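Warum ich mein nächstes Auto wieder mit Handschaltung kaufe

Wer sich in diesem Frühjahr nach einem Neuwagen umsieht, muss nach einem Schaltgetriebe ausdrücklich fragen. Bei meinem Händler in Drokau standen vier Fahrzeuge im Verkaufsraum, alle mit Automatik. Der Verkäufer war freundlich und wollte wissen, ob ich gesundheitlich etwas gegen Automatik hätte. Habe ich nicht. Ich schalte gern.

Das Argument, die Automatik sei heute schneller und sparsamer, stimmt in vielen Fällen. Ein modernes Doppelkupplungsgetriebe wechselt die Gänge schneller, als ich es je könnte. Auf der Rennstrecke ist das ein Grund. Auf der Landstraße zwischen Drokau und Bitska, wo über weite Strecken Tempo 100 erlaubt ist und man meist hinter einem Lastwagen herfährt, bringt mir das nichts. Dort möchte ich vor der Steigung zurückschalten, wenn ich sie sehe, und dafür nicht erst das Gaspedal durchtreten müssen, damit die Elektronik meine Absicht errät.

Dazu kommen die Kosten. Ich fahre seit Jahren einen Kompaktwagen mit Fünfganggetriebe. Die Kupplung wurde in dieser Zeit einmal erneuert, das Getriebe selbst bekam frisches Öl. Im Juli letzten Jahres ging bei einem Kollegen die Steuereinheit seiner Automatik kaputt. Der Wagen stand zwei Wochen in der Werkstatt, und die Rechnung lag in einer Höhe, für die andere Leute einen Gebrauchten kaufen. Ein Einzelfall beweist wenig, aber die einfachere Technik lässt sich nun einmal einfacher reparieren. In freien Werkstätten auf dem Land zählt das.

Für den Stadtverkehr sehe ich es anders. Wer jeden Morgen im Stau steht, soll Automatik fahren, und wer ein Elektroauto kauft, muss sich die Frage ohnehin nicht stellen. Mich stört nur, dass die Auswahl verschwindet, bevor die Käufer gefragt wurden. In vielen Preislisten gibt es das Schaltgetriebe nur noch mit dem schwächsten Motor und der magersten Ausstattung. Anschließend heißt es, die Nachfrage sei zurückgegangen.
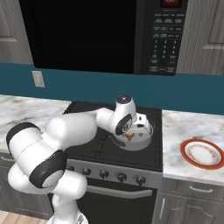
Eine ähnliche Entwicklung gab es bei den Knöpfen für Heizung und Lüftung. Sie wanderten in den Bildschirm, die Kunden beschwerten sich, und einige Hersteller bauen sie inzwischen wieder ein. Beim Getriebe rechne ich nicht damit. Eine zweite Variante zu entwickeln und zuzulassen kostet Geld, und die Zahl der Fahrschüler, die nur noch auf Automatik lernen, wird kaum sinken.

Ich werde deshalb wohl einen jungen Gebrauchten nehmen, solange es welche gibt. Ein Kombi mit rund 100 PS und sechs Gängen würde mir reichen. Der Händler in Drokau hat meine Telefonnummer und will sich melden, wenn einer hereinkommt.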